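# The Gripper Line in the Budget

Ask anyone at Stillmont what the robot project cost and you will get the price of the robot arm. It's a fine number. It was argued over for most of a winter and approved in April, and it is printed in bold on the first page of the plan. It has very little to do with what the project cost.

Stillmont is a tableware company, in the sense that it buys plates and bowls from people who make them, packs them into sets, and sends them to people who break them. A robot that could sort returns and lay out sets was an easy thing to want. The arm came from Runder, which had a showroom, a lease plan and very good coffee. The software that was supposed to make the arm clever came from Varma, which had a slide deck. Between the two sat a gap that neither vendor's quote mentioned. Somebody had to show the machine how a bowl gets picked up, several thousand times over, in places that looked like real life.

I came into this as the person who keeps the spreadsheet. My qualifications were that I had once bought a forklift.

The first plan had 11 lines. The arm, the stand, the controller, the safety fence, the electrician, and so on down to a cheerful entry called "misc." Demonstration work was not among them. Varma's paperwork said the customer would "provide task data," a phrase I read four times and took to mean a list of our products. I emailed them the catalog. They were polite about it.

What they wanted was people with hand-held grippers, the kind with two fingers and a camera, going around picking things up and putting them down again. You hold the tool, you do the chore, and the recording teaches the arm to do something similar. The grippers were cheaper than anything else on the sheet, and I remember feeling pleased about that. I ordered two. By the end of the year we had 13, and there was a new line for padded cases.
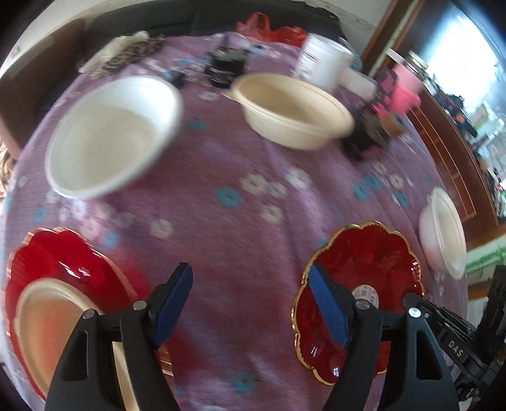 The price of the hand tool is the smallest part of using it. Finger pads wear, and glazed dishes are hard on them in ways the brochure treats with tact. Memory cards fill up. Batteries go flat at the point where a person has finally arranged the plates to their liking. I would budget two sets of pads for every gripper and a spare battery for each, then find the drawer where all of it will disappear and budget for that as well.

Then there are the hours. Our original schedule allowed nine days for recording, which somebody had worked out by timing one pickup and multiplying. This is how you estimate the time it takes to read a novel by reading the word "the." Setting up a table takes time. So does clearing it and setting it up differently, and the whole value of the exercise is in the differently. A machine trained on one bowl in one spot will become a great authority on that bowl in that spot. We paid for 68 sessions in the end, most of them in ordinary homes around Ninberg, and the hourly rate was fair, and it added up to more than the arm's first year of lease payments.

The homes were Varma's idea, and I fought it. We had a perfectly good back room at the warehouse with gray benches and flat, even light. I had already bought the benches. But a bench has no tablecloth, no roll of tape that someone meant to put away, no sun coming through the window at half past three and bouncing off everything shiny. The arm would be working with returns, and returns show up in whatever state the customer's life was in. So the benches went under a tarp, where they remain, depreciating on schedule.

Dishes deserve their own line. We assumed they were free, being a company with a building full of them. Finance took the view that a plate which leaves inventory has been spent, whether or not it comes back. There were discussions. Accounting codes were proposed. For a while our own soup bowls were classed as laboratory supplies, and I had to sign for them. People were also welcome to use dishes from their own cupboards, which gave us more variety than our catalog ever could and generated no paperwork at all. I recommend this warmly.

If you're at the stage of asking for quotes, here is what I'd put in the email to the vendor, more or less in the order I wish I had asked:

- How many hours of demonstrations did your last customer with a similar job pay for, and how many were thrown out?
- Who checks the recordings, and is that in your price or mine?
- What happens to the recordings if we switch to another arm?
- What wears out first, and do you have it in stock?

The second one matters most. Recordings have to be reviewed, and ours were reviewed by Varma at a rate we found on page 11 of the agreement. Reviewing a bad session costs as much as reviewing a good one. A little money spent training people before they start comes back quickly, and we spent ours after the third invoice.

As for the arm, it spent the first several months of its lease in a crate. Runder's delivery was the only part of the project that came in early, and we'd signed for the payments to begin on delivery. If I could change one cell in the spreadsheet it would be that date. Lease the arm last. Get the grippers first, send people out with them, look at what comes back, and let the expensive thing sit in someone else's warehouse in the meantime.

The second plan, for glassware, is on my desk now. It has a line for pads, a line for batteries, a line for review and one for breakage that finance has circled in red. There's still an entry called "misc.," and I've tripled it.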